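Wavska opens orders for two-arm phone packing kit

Wavska has begun taking orders for a two-arm bench kit aimed at small companies that repack phones for resale. The Teltelside firm is selling it under the name Caputo, with deliveries set to start in March.

The kit comes with a pair of arms, a camera at each wrist, two-finger grippers and a controller. Buyers supply the table. Setup takes 80 minutes, according to the company, and most of that is spent teaching the arms where the trays and lids go.
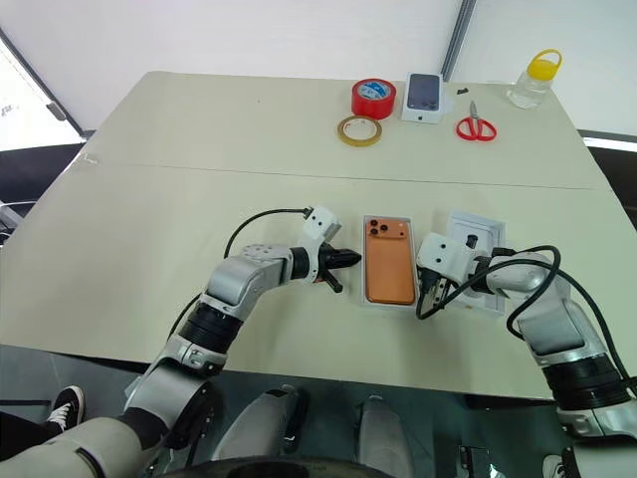
By the Galtel Trade Desk
Filed under: Automation, Repair and Resale

Wavska is pitching the Caputo at shops that handle too few phones to justify a full packing line. The arms are meant to work over an ordinary table, with open box trays in front of them and tape and scissors left within a worker's reach. A person loads the phones and checks each box before it is sealed.

The first version handles 14 phone models. More will be added through software updates, which are included for the first year and billed monthly after that. Wavska has not published the monthly rate.

Grip is the part buyers ask about most, the company said. Phones are flat and smooth, and the boxes leave little room at the sides for fingers.

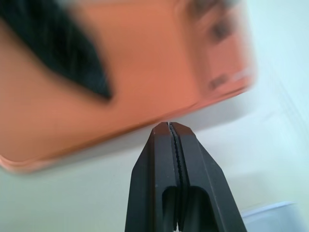
The gripper fingers can be swapped without tools, and a spare pair ships with every kit. Grip force is set for each model in the software. Wavska recommends replacing the fingers after 60 days of daily use and sells them in sets of two pairs.

In a trial at a repair shop in Teltelside, the kit packed 59 phones in one afternoon shift. The shop's staff stepped in several times, mostly to straighten trays that had moved on the table. Wavska now includes a stick-down tray holder, which was not part of the trial kit.

The Caputo does not apply tape or print labels. It also does not test phones or wipe data, so shops will need to finish those steps before a phone reaches the table. A label printer connection is planned for later in the year.

Galtel readers who repair tablets should note that the current fingers do not open wide enough for them. Wavska said a wider set is in testing and gave no release date.

Orders are open through the Wavska website. Shops in the Teltelside area can book a demo at the company's showroom, open from 10 a.m. to 4 p.m. Leasing will be offered starting in June.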